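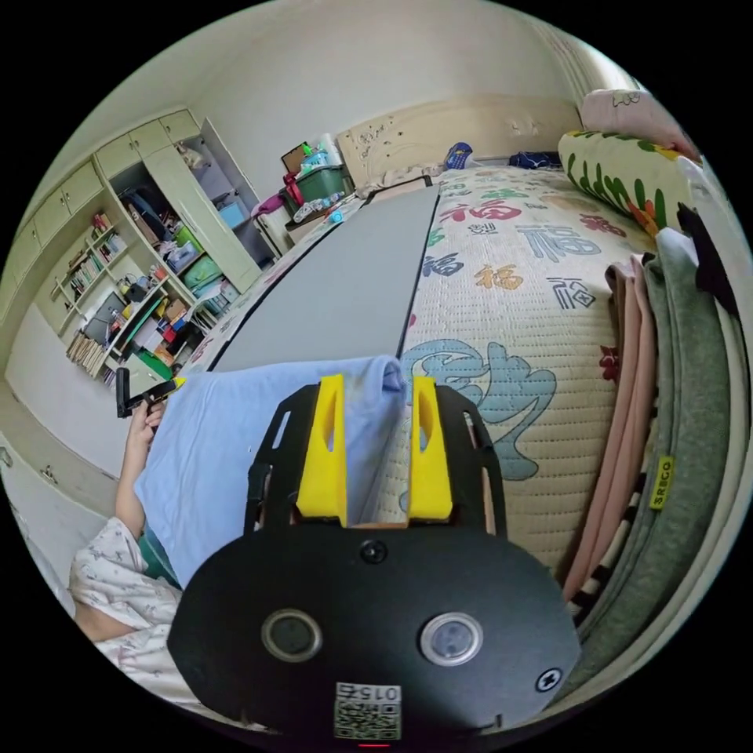 I've been cleaning up cloth-handling demos with Shirima for a month now, and I like it more than I thought I would. It's a desktop tool for trimming, syncing and labeling gripper recordings before you train a policy on them. We used to do this with a pile of Tudport scripts that only one of us understood.

The best part is the timeline. You get the video on top and the finger opening as a curve right under it, so you can find the exact moment the fingers close on fabric and drop a marker there. I got through 269 clips in January and threw out 116 of them, mostly for lost tracking. Blankets and bedding are rough on visual tracking – big soft surfaces that keep changing shape – and Shirima flags the jumps in red. It misses the slow drift, though. I still scrub through those by hand.

Sync is good too. It lines up the two hands' streams on its own and lets you nudge them a frame at a time if you disagree. I disagreed 8 times, which is fine by me!

Now the gripes. Export to the Bevmont format takes forever, and if you rename a task halfway through, the old labels hang around in the file. Undo only goes back 30 steps. And the auto-segmenter thinks every regrasp is a new task, so a single fold comes out in little pieces (I just switch it off).

I tried Badwood before this and its playback is smoother, but it has no finger curve at all, so I went back. If you mostly work with rigid objects, you might like Badwood better. For cloth I'm sticking with Shirima, and I've already renewed.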